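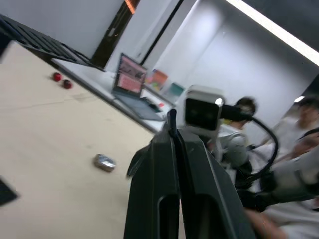
Two small red balls near the far edge of the table, with a laptop keyboard beyond them.

What Stays on the Table

A shared work table collects things. Some of them belong to the job in hand and some are left from the job before, and after a week or two it gets hard to tell which is which. At Galholm, a shared workroom on the ground floor of a former printing supply store, the members have spent most of a year arguing about this in a friendly way.

The tabletop in question is pale beige. It has faint scuffs and a few faint lines on it. A white desk stands behind it, and a dark edge shows where one surface ends and the other begins. On a Monday in March there were two red balls near the far edge, a laptop on the far side, and a small crinkled silver item lying by itself that could have been something wrapped in foil or a little metal tin. It caught the light and cast a slight shadow.

Pankaj Ahuja bought the table. It cost $300 from a restaurant that was changing its furniture, and he and a friend brought it over in a rented van. It is 31 inches deep, and he says that was the number that decided it. The first table they tried was deeper, and whatever got pushed to the back stayed there until someone walked around to the other side.

"You want to be able to reach the far edge sitting down," he says. "If you can't reach it, it turns into a shelf."

The far edge still fills up first. Round things go there because people move them out of the way of their hands, and flat things go there because they can be slid. Bríd Carroll, who has worked at Galholm longer than any of the other members, tried a strip of raised trim along the back to stop things from rolling off. It worked well enough, but it also caught crumbs and screws and was annoying to wipe. She took it off after a month and filled the holes.

Her current system is simpler. Everything on the table is either in use, waiting, or lost. Things in use stay where they are. Things that are waiting go in a shallow tray with a slip of paper saying what they're waiting for. Lost things go in a box under the window, and on the last working day of the month the box is emptied. Anything still in it can be taken by anyone.

The weak spot in the system is the middle group. People don't like writing slips. Arnel Dalisay, who repairs lamps and small audio equipment, admits that he has never written one. He puts his parts down in the order they came off and expects to pick them up again the same afternoon. Usually he does. Once he was called away for nine days, and when he came back the parts had been swept into the tray in a heap. It took him an evening to work out which spring went on which arm.

"I was angry for an hour," he says. "Then I bought some egg cartons."

Egg cartons are now common in the room. So are muffin tins, which are heavier and don't tip. Carroll prefers the tins. Dalisay likes the cartons because he can close the lid and write on it, and that comes close to being a slip of paper, as Carroll has pointed out to him more than once.

Loose pieces with no obvious purpose are harder. Every workroom has them: clips, feet, end caps, a bracket from a product that left the building years ago. They look too well made to throw out. They rarely fit anything else.

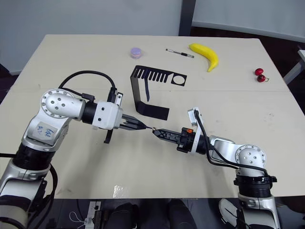

A black plastic bracket toward the center of the table, with its toothed panel lying back and its flat foot toward the front.

The black bracket is a good one to look at if you like this sort of part. The upper portion is a flat slotted panel with a row of teeth like a comb's and a round hole at the right end. A strip bends down from the left side of the panel and leads to a flat rectangular foot. The teeth are what people notice. Ask three members what they would use them for and you hear about cables, pencils and a rack for drying small paintbrushes.

Rüdiger Reuter has firm views on unidentified parts. He ran the stockroom at a fixtures wholesaler named Elteck before he retired, and he now comes in two mornings a week to help sort the Galholm shelves. In his old job every part had a number, and a part that lost its number was scrap. He found this wasteful then and thinks so still, but he also says it kept the aisles clear.

He has a test for brackets. Put the part flat on the table and see how many ways it will stand. If it stands in only one position, it was made for one place and you probably won't find another. If it will rest steadily in several, it can hold something up, and it goes in the drawer marked Useful. The drawer is full. A second one was started over the winter.

For cleaning the top itself, the room has tried several things. Bríd Mac Carthaigh, who keeps the supply list, settled on warm water with a little dish soap, followed by a dry cotton cloth. She stopped buying spray cleaner when she noticed that people sprayed around objects and never lifted them. With a bowl and a cloth you have to clear a space to put the bowl down, and by then you have already moved half of what was in the way.

She leaves the scuffs alone. A melamine sponge will lighten them, but on some surfaces it also takes down the finish and leaves a dull patch that shows more than the scuff did. She tried one on the underside of a spare leaf first and wasn't happy with it.

There is talk of a second table. Ahuja has seen one for sale in the same style, a little longer, and has room for it along the wall by the sink. Carroll is against it. She thinks it would be covered within a week. Dalisay has offered to pay for part of it and has already asked which end would be his.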